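**Galau Cup postponed; clubs asked to confirm entries**

20 April 2020

The Ashworth District Cricket Association has postponed the opening rounds of the Galau Cup. The competition will not begin before June, and the revised schedule depends on public health guidance in force at that time. All 13 member clubs have been informed in writing.

Entry fees already paid will be held over to the new dates. A club that prefers to withdraw may do so without penalty and will receive its full fee of $200. Requests should be addressed to the competition secretary, Eliécer Yupanqui.
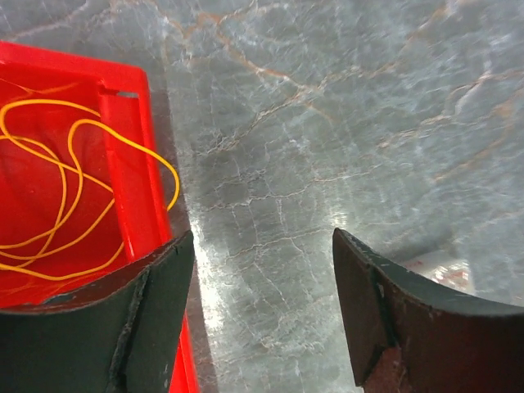
*Red plastic crate with a small slot near the corner.*

Should play resume, the group stage will be reduced to eight matches and overs will be limited in the early rounds. Attendance at the final, which had been set at 1,000, is under review. Umpires who have accepted appointments are asked to keep their availability current with the Association office. 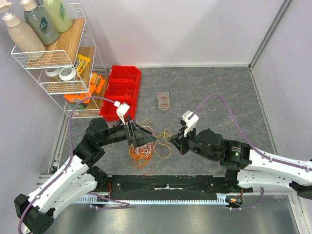
Clubs remain responsible for the care of their grounds during the suspension. Squares should be mowed and rolled by one person at a time, and nets are to stay closed to members. Jasper Van Leeuwen, grounds adviser, also asks clubs to check scoreboard equipment before it is next needed. Thin wires left in a tangled bundle, like the one between the two grippers, should be separated and labeled before they are connected to a board. Faults may be reported to the Association office by email.

Registration of new players continues as normal. Transfer forms received during the suspension will be dated on the day of receipt and considered at the next meeting.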